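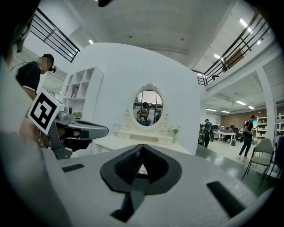

Call for Participants: Family Names and Family Words in Two-Language Homes

The Dukon Center for Family and Language Study is looking for people to take part in a study on how families call their relatives. We want to learn what happens with words for aunts, uncles, cousins and in-laws when a family moves to another country and the children grow up with a second language.

In many languages there is one word for the older brother of the mother and a different word for the younger brother. In English both are "uncle." Some families keep the old words, some drop them, and some make new words which are used only in their house. We are interested in all of these cases, also in families who think that they have nothing special to tell.

Who can take part

You can take part if you are 18 or older and if at least two languages are spoken, or were spoken in the past, by members of your family. You do not need to speak both of them well. Adopted persons, stepfamilies and people who live far from their relatives are very welcome. We ask that not more than 2 persons from the same household apply, but relatives living in different households can apply separately.

We are looking for 200 participants in total. In the first part of the study, which was done in the town of Garba, we spoke with 436 persons, and most of them were over sixty. For this reason we would be especially glad to hear from younger adults this time.

What you will do

There are two meetings. In the first one you will draw your family on paper together with an interviewer, as far back as you can remember, and tell us what you call each person. It is no problem if you forget names or years. In the second meeting, some weeks later, we will ask how you learned these words, who corrected you when you were a child, and which words you use with your own children, if you have them.

Each meeting takes between one and two hours. We can meet at our office on the second floor of the Clinovik Building, at your home, or by telephone if you live outside of the city. Interviews are possible in English, Thai and Lao. For other languages please ask us, and we will try to find an interpreter.

Payment and privacy

You will receive a gift card after each meeting, and bus or parking costs are paid back if you bring the receipt. You may stop at any time, and you keep the gift card for any meeting you attended.

The meetings are recorded in sound only. In all our reports the names of persons and villages are changed. You will get a copy of your family drawing, and you can ask us to remove any relative from it before it goes to the archive.

How to apply

Please send a short message to the study coordinator, Samran Yensuk, with the subject line "Flendusia," which is the name of the project. Write which languages are used in your family, in which city you live, and what time of the day is good for you. We answer within 7 working days.

Meetings will go on until September. Applications from people who can come in the evening only are accepted too, but the waiting time may be longer.

Posted Jan 8, 2020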